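Chapter 7
When the Robots Arrive: Work, Skill and the People on the Floor

After reading this chapter you should be able to explain why a job is rarely automated all at once, describe the new tasks that appear when machines take over handling work, and discuss how a change in tasks affects pay, training and status.

Opening case: the returns room at Zaltine

Zaltine is a mail-order toy seller with one warehouse and a staff of 150. Most of those people pick and pack. A smaller group works in the returns room, where opened goods come back, get checked, and are either put on a shelf for resale or sent to scrap. In the weeks after December, when holiday gifts come back, the room fills up faster than it can be emptied. In the busiest week the company has on record, 3,401 items came through it.

Returns work doesn't look hard from the outside. A worker opens a box, takes out what is in it, looks it over, and sets it where it belongs. But the items are all different. A soft toy folds when it is lifted. A small car rolls. A figure may be missing a part that the worker has to know should be there. People who do this job for a year get fast at it, and most of them find it hard to say what they are doing that a new hire isn't.

Management bought two-armed stations from a supplier called Aker, together with control software sold under the name Kina. The plan was for the arms to do the shelving: pick up a checked item and put it in its place. Checking would stay with people. The workers were told about the plan at a shift meeting, with a page of printed questions and answers. The first question on the page was whether anyone would lose a job. The answer given was that no layoffs were planned for the returns room. Several workers said later that they noticed the word "planned."

What happened over the following months is common enough that we will return to it throughout the chapter. The arms didn't take over shelving. They took over part of it, on certain kinds of items, for part of the day. Along with that came work that hadn't existed before. Someone had to guide the arms by hand through a task, over and over, so that the software had something to learn from. Someone had to set out the items before each run and put them back after it. Someone had to watch the runs and mark which were good. In the first stretch of training, the room recorded 2,015 runs, and each one was set up and marked by a person who used to shelve toys.

The company called these people "station operators." Their pay didn't change at first. A worker who had been sorting returns by hand in the morning might spend the afternoon at a practice station with a little two-board shelf, moving toy pigs and toy cars. 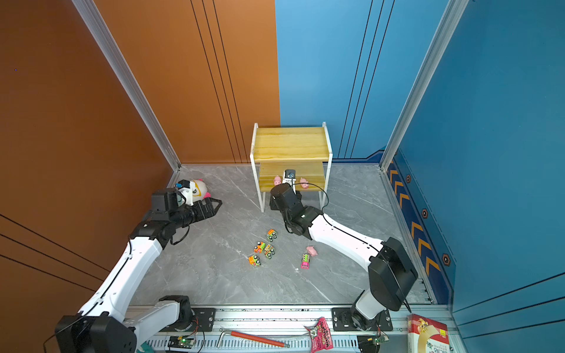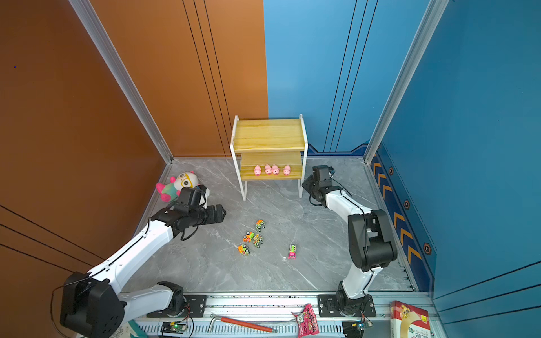 Practice station with small toys and a two-tier shelf, at two moments.

Operators disliked some things about the new work and liked others. The sitting was easier on the back. The repetition was worse, because a worker sorting by hand can change the order of things or stop to talk, and an operator repeating a run is supposed to do it the same way each time. Several found it strange to be slow on purpose. They had been measured for years on items per hour, and now a supervisor was asking them to take care with one toy.

The measuring itself became a dispute. Items per hour made no sense for someone guiding an arm, but the bonus system was built on it. For two pay periods the operators earned less than the people still sorting by hand, even though they had been picked for the stations as the best in the room. The company fixed this by paying operators a flat rate. Hand sorters then complained that the flat rate was higher than what they could earn in a slow week, and that nobody had posted the operator jobs before filling them.

A second warehouse makes a useful comparison. Cheema, a wholesaler of craft supplies, put in similar equipment but hired an outside team to do all the training of the machines. Its own staff of 88 went on working as before until the arms were ready. The change was quieter, and it took less time. When something went wrong, though, the staff on the floor had no idea how to put it right. They would switch the station off and go back to doing the job by hand, and the station might stay off until the next visit from the outside team. At Zaltine, the operators could usually tell what sort of item was causing trouble, and they could record new runs for it the same day.

Neither company cut jobs in the returns area during the period we describe. Both stopped replacing people who left. This is one of the most frequent ways that automation reduces a workforce, and it is easily missed by studies that count only layoffs. We discuss how to measure it in Section 7.4.

7.1 Jobs and tasks

A job is a bundle of tasks. A task is a single piece of work with a starting point and a result. Machines are bought to do tasks, and the job is what is left for the person once that has happened, plus whatever has been added.

To see the difference, write down what a returns worker does in an ordinary shift. The list will include opening packages, checking condition, reading the slip, deciding between resale and scrap, shelving, clearing trash, and answering questions from newer workers. Only one entry on that list was the target of the Zaltine plan. The last entry appears in no job description at the company, and it grew after the stations came in.

Before going on, make the same kind of list for a job you have held or know well. Mark the tasks you think a machine could do today, and keep the list at hand. You will need it again in Section 7.3.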